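Hosturlow workshop opens its home-built kitchen robot project to new builders

Members' washing-up project moves from simulator to workbench this April
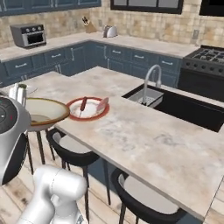
Hosturlow, the shared workshop on the old dairy site at Pristholm, is opening its biggest build so far to anyone who would like to join in. The project is called Hekora, and the aim is a robot arm that can help with the washing-up in an ordinary home, put together by people with day jobs and a decent set of screwdrivers. Most of the work up to now has gone on inside a simulated kitchen, where the white arm reaches towards a marble-topped island and the practice items are laid out on top: a red-rimmed plate with a pink sponge against it, a wide bowl, a glass pitcher with a silver lid. The sink is a deep black one with a tall curved tap behind it, and getting an arm round that tap has kept the group arguing happily over tea for weeks!

Hekora began as an evening chat about whether the workshop's 3D printers could turn out a joint strong enough to lift a dinner plate. The first printed joint cracked. The second squeaked so badly that people at the next bench asked for it to be switched off. Version 3 is the one the members are now building in earnest, with printed shells over aluminium tube and motors bought second-hand from a packaging firm that was clearing out its stores.

Practising in the simulator means a bad idea costs an evening and no crockery. The group set itself a target of 500 practice runs before any real plate went near the arm, and that target has now been met. The next job is the bench build, starting with the shoulder and elbow, followed by the wiring, which still needs a proper plan and a lot of patience.

The control software, named Bạch, has been written by members from scratch and will be shared free of charge, along with the drawings and the full parts list. The list includes the parts that didn't work, with notes on why, and we think those notes are some of the most useful pages in it.

There are 14 places on the build team. You don't need to have made a robot before. We would love to hear from people who can solder, sew cable sleeves, write clear instructions or sand things for a long time without complaining. Anyone aged 16 or over is welcome, and tools and safety glasses are provided.

Build evenings start at 7 pm and last 2 hours, with the kettle on from half past six. To ask for a place or arrange a visit, call in at the Hosturlow front desk during opening hours or use the contact form on the workshop's website. Press visits are welcome on build evenings by arrangement.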